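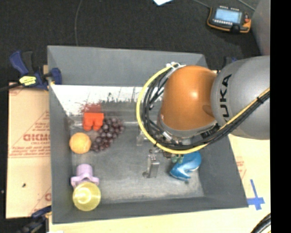 Escaped-animal stories reach a newsroom half-made, and session 4 is on how little of the detail holds up. Take the Ronden wallabies. The Sellavgate paper had 16 loose by teatime; the farm's own licence allowed 2. A witness put one 200 metres from the school, but had only heard it. Treat a reported sighting as you would a glance into a grey bin of toys and imitation fruit – the fruit passes for real until you ask.

**Before you file**

- Who saw the animal, and from how far?
- Is "exotic" the keeper's word or yours?
- Has Lurnel council confirmed it, or just repeated the post?

Reading: Robichaud, chapter 2. I doubt its figures.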